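Small Parts, Long Nights: The Prop Maker Behind "Limmont" 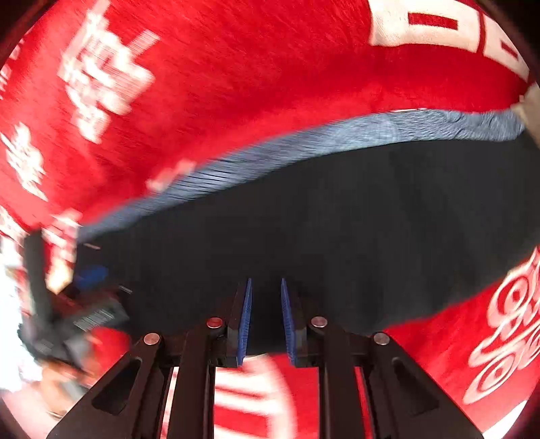

The science fiction drama "Limmont" opened in 73 theaters in February, and the woman who built most of its props has been busy answering mail about it ever since. She runs Kokkinos, a prop shop that rents the back half of a former bakery, and she asked that her own name be left out of this article. "Put the shop's name in," she said. "That's the one on the invoices." She was in film school when she took her first prop job, a box of fake medals for a student war movie, and she has worked on features and television since then. She likes things with visible joints, and says audiences read a part like that quickly. "You see two fingers and a gap, and you know what it's for," she said. "I don't need a line of dialogue."

"Limmont" follows the last crew of a salvage ship called the Virau. The script had been around for years before the production company, Niltent, picked it up. By the time Kokkinos was hired, there were six weeks left before the cameras rolled.

"The first list they sent had tools, food trays, door handles, medical stuff, and a birdcage," she said. "I called to ask about the birdcage. It was from an older draft. I had already started on it, so it went in the captain's cabin anyway."

The director wanted the ship to look as if people had been repairing it for decades. That meant making parts that didn't match. Her crew bought old kitchen scales, sewing machine feet and bicycle brakes, took them apart, and painted most of what they kept in the same dull gray. The finished inventory came to 2,335 pieces, counting every loose bolt in the engine room drawers.

"The drawers are open for one shot," she said. "You can see them if you look past the actor's elbow."

Money was tight. She said a single helmet ran to more than 3,000 dollars because the first two versions fogged up under the lights and had to be thrown out. The third had a small fan in the collar, which the sound department hated. They ended up recording much of the airlock conversation again after the shoot.

Asked about the reviews, she said she had read a few. Several critics praised the slow middle section, in which the crew does little besides fix a water pump. The pump was hers, and the actors learned to take it apart and put it back together without looking at their hands.

"They practiced at lunch," she said. "One of them got faster than me. I was a little annoyed."

She is less happy with the ending. A control panel her shop spent nine days on was replaced with a digital one late in the edit, and she found out at the crew screening. She said she understands the decision and would still have liked a phone call.

Most of the props are now in storage with Niltent. Kokkinos kept the birdcage and one of the fogged helmets, which sits on a shelf over the paint sink. A second film set on the Virau has been talked about, but she has not seen a script. Her next job is a courtroom movie.

"Folders," she said. "Hundreds of folders, and a gavel."

"Limmont" comes out on home video on May 3, 2019.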